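Leonora Dizon
@leonoradizon

ok so I finally got my grandmother's recipe notebook out of my aunt's closet in Granwood and I have thoughts. thread, sorry, typing on the bus

2/
357 pages. handwritten. no index. no order at all. adobo next to a phone number next to how to get candle wax out of a church dress

3/
she did not believe in amounts. "vinegar until it looks right." "sugar, you know how much." lola I do NOT know how much

4/
the one number she does give is oven temp and it is always 200 and never says F or C. two cakes died finding that out. it's C

5/
half of it is in Tagalog, a third in English, and then there are pages in some kind of shorthand she made up when she worked the counter at Nowicki's. my tita Genalyn can read maybe every other word

6/
example: a little triangle means "ask Renato." Renato Manalastas lived two doors down and apparently knew everything about fish. triangles on every fish page. every one

7/
anyway I'm trying to get the whole thing typed up before the reunion in October. 92 pages done. my eyes hurt

8/
people keep telling me to just scan it. I did scan it. you can't search a scan of my grandmother's handwriting, the computer thinks "patis" is "patio"

9/
what I've got so far is a spreadsheet – page number, name of dish, who she got it from, what's spilled on it. the spills column is the most useful one?? clean page = she never made it

10/
by that rule her favorite thing was the ginger chicken soup. that page is basically see-through. second place is a lemon cake she got off Gaetano Mazza, who ran the bakery by the Rurari bus stop. she wrote "his is dry" under it and then fixed it in the margin

11/
five versions of pancit. FIVE. each one says "the real one" at the top

12/
my cousin Dindo wants to print it as a nice book w/ photos and get rid of the crossed out parts. absolutley not. the crossed out parts are where she's arguing with herself and she's usually winning

13/
compromise for now: typed recipe on the left page, her page on the right. he is still sulking a little

14/
things I've learned about typing up an old notebook if you're doing one of these too:
do it in order even if it's boring
don't fix spelling on the first pass
write down who helped you read which word
pencil fades so do those pages FIRST, I did not

15/
also call the old people now. don't wait till you have a neat list of questions. I called Tita Genalyn about one word and got an hour and a half on a wedding in Kondau and why two sisters stopped talking over a ham

16/
(I am team ham sister. the other one knew what she did)

17/
page 88 isn't even a recipe, just a list of people who owe her jars. a few of those names are coming to the reunion. I will be bringing the list

18/
next up is the fruit section, wich is mostly fruit salad and strong opinions about canned cocktail. she wanted fresh, cut small, cream kept cold and added last. amounts, obviously, "enough"

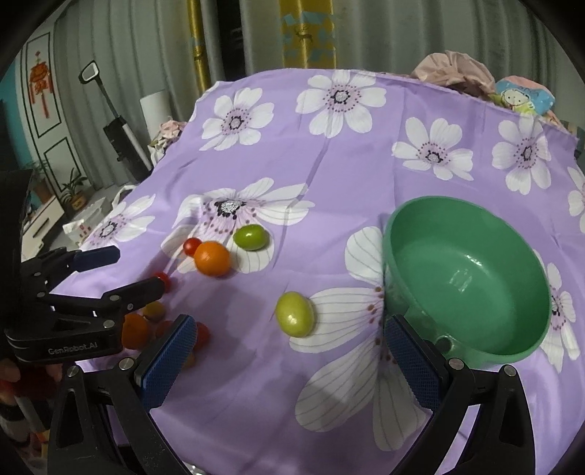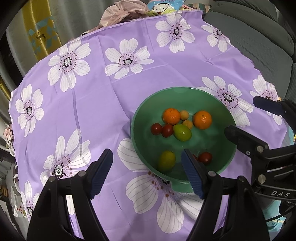

green bowl, flowery purple cloth, fruit in both

19/
if anybody reading had family who worked at Nowicki's and knows what a circle with two dots means PLEASE message me. it's on the leche flan page and I'm scared to guess

20/
my stop. more when I get past page 100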